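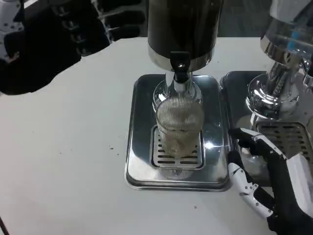
Section 3: Setting up digital lending in Flutard

Welcome to the fun part! By now you've installed Flutard and signed in with your administrator account, and your library has a name, a logo and a set of opening hours. What it doesn't have yet is anything for people to borrow. This section takes you from an empty digital shelf to your first eBook loan, and you can easily get through it in an afternoon.

Before you start, have these handy:

Your library's Flutard administrator password
The licence file from your eBook supplier (it ends in .lic or .csv)
Your lending policy, or at least a rough idea of your loan periods
A test patron account – a staff member's own card works well

3.1 Importing your licences

Flutard keeps the licence and the title as separate records. It feels odd for the first five minutes and then you'll wonder how you ever lived without it. One title can carry several licences with different terms, and patrons only ever see a single catalogue entry.

1. Open Collections and choose Digital.
2. Click Add licences, then From file.
3. Pick your supplier from the list. If yours isn't there, choose Generic.
4. Select the licence file and click Check. Nothing is written to your catalogue at this stage.
5. Read through the check report. Rows in green are ready, rows in amber need a decision from you, and rows in red can't be imported as they stand.
6. Fix the amber rows on screen, or download them as a spreadsheet and work through them there.
7. Click Import.

The Dillport branch libraries brought in 1,573 licences this way on their first go, and the check report merged them neatly into 1,078 titles. Florêncio Morais, who looks after the Dillport catalogue, recommends sorting the report by ISBN before you touch anything, and we think it's a terrific tip. Duplicates land next to each other and you can deal with them in one sweep.

Note: Amber rows are nearly always missing an expiry rule. Check your supplier's agreement before filling one in. Flutard will accept whatever you type.

Caution: Don't close the browser tab while an import is running. If you do, go to Collections, then Import history, and choose Resume. Don't start a second import from the same file.

3.2 Choosing a lending model

Every licence needs a lending model. Flutard supports the three you're most likely to meet, and you can mix them as freely as you like within one collection.

One copy, one user. The licence behaves like a printed book. While one person has it, everybody else joins the hold queue.

Metered. The licence runs out after a set number of loans or a set period, whichever your agreement says. Flutard shows what's left in a small bar beside the title, and staff tend to get very fond of that bar.

Simultaneous. Any number of patrons can borrow at once. Lovely for book clubs and community reads.

To set the model:

1. Select the licences you want to change. Hold Shift to select a whole run.
2. Click Edit terms.
3. Choose the model, then fill in the loan period and, for metered licences, the limit.
4. Click Save, and wait for the tick to appear beside each row.
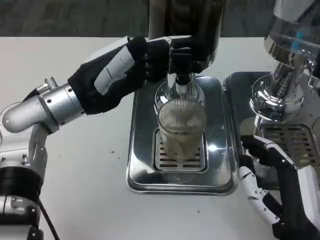 Once the ticks are all showing, your terms are live, and any holds already in the queue will be recalculated overnight. If you'd like it done sooner, click Recalculate now at the top of the Digital page. It slows the catalogue down a little while it runs, so first thing in the morning is a good time to try it.

Note: Changing a model never shortens a loan that's already out. The new terms apply from the next checkout.

3.3 Loan limits and holds

1. Go to Policies, then Digital lending.
2. Enter the maximum number of loans per patron.
3. Enter the maximum number of holds. The default is 3.
4. Set the pick-up window, meaning how long a patron has to borrow a title once it comes free. The default is 2 days.
5. Tick Skip and keep place if you'd like patrons to be able to let the next person go ahead without losing their spot in the queue.

We're big fans of Skip and keep place! Primo Carbone on our support desk gets more happy emails about it than about any other setting. It's marvellous for keen readers whose holds all come through in the same week.

Caution: A pick-up window of zero turns the window off completely, and an unclaimed hold will then sit at the front of the queue until someone removes it.

3.4 Connecting the reading app

Flutard works with the Novska reading app on phones, tablets and e-readers, and with Mota for audiobooks.

1. In Settings, open Connected apps.
2. Click Connect beside Novska, Mota or both.
3. Copy the library code shown on screen.
4. Open the app on your own device, choose Add library and paste in the code.
5. Sign in with your test patron card.

Your catalogue should appear straight away. If you see the library name but no titles, go back to Collections and make sure Visible to patrons is switched on for the digital collection.

3.5 Your first test loan

1. In the app, search for a title you imported in 3.1.
2. Tap Borrow and open it.
3. In Flutard, go to Activity and check that the loan is listed against your test card.
4. Return the title in the app.
5. Refresh Activity. The loan should now read Returned.

If the loan still shows as open, tap Sync in the app and refresh again. For error messages and what they mean, go to Section 7. Patron notices are covered next, in Section 4.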